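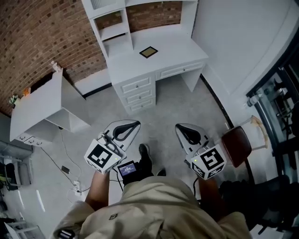
Forums > Student Projects > Skutard Handheld Grippers > Losing tracking near the desk

Posted by rezaul_w, 1/26/22

Our club is doing the tidy-a-desk task for the spring project. We've got the pair of handheld grippers with the marker cubes, and the plan is 500 usable demos before we train anything. We have 562 recorded and a good number of them are rubbish. The pose of the left gripper jumps when you walk up to the desk and reach for the drawers. The right one is mostly fine. Lights on both cubes are green the whole time according to whoever is wearing the kit.

Has anyone had this? Reshma thinks it's the software. I think it's how people are holding them.

---

nandi_k

How far apart are you holding them? If the left wrist rolls inwards the top marker goes edge on and it has to work from the side ones. We had the same jump last November. Printed the markers again on matt paper and it got better, though it didn't go away.

---

reshma.mabaso

I'm the Reshma in question. I didn't say it was the software, I said we changed the Vastix version in the same week and should rule that out first. Going back to the old one takes ten minutes.

---

rezaul_w

Fair enough. We'll roll it back tomorrow. Nandi, elbows in, hands a bit more than shoulder width, same as the sheet says. But people drift once they've done twenty in a row.

---

Chantelle G

Check your cable. On ours the lead off the left gripper pulled the whole thing round a few degrees every time someone stepped forward. Tape it to your sleeve with some slack at the elbow. Also get the power strip off the bit of carpet you walk on, I can see the lead running out across the floor there.

---

nandi_k

A cable pull would give you a slow drift. He's describing a jump. I don't think it's that.

---

Chantelle G

It was a jump on ours. I've got the logs if you want them.

---

charmaine_m

I mark the Lokance entries so I'll stick to the rules side. You don't have to throw the bad ones away, but you do have to list them. Last year a team sent in 2,000 demos with no notes and we couldn't score the data section at all. Put the software version and the operator's initials against each one. That would also settle this argument, as you could sort the jumps by person.

---

rezaul_w

We have initials from the second session on. Not the first, sorry.

---

reshma.mabaso

Rolled back to the old version and did a short set this afternoon. Still jumping on the left. So not the software, or not only that.

Then taped the lead as Chantelle said and got 2 jumps in the whole set, both with the same operator, who was rolling his wrist in. He knows who he is.

---

rezaul_w

It was me. I'll redo mine after half term.

---

nandi_k

So the wrist then.

---

Chantelle G

And the cable.

---

kruger_lab_tech

Does anyone have the print file for the newer fingers? The link in the pinned post is dead.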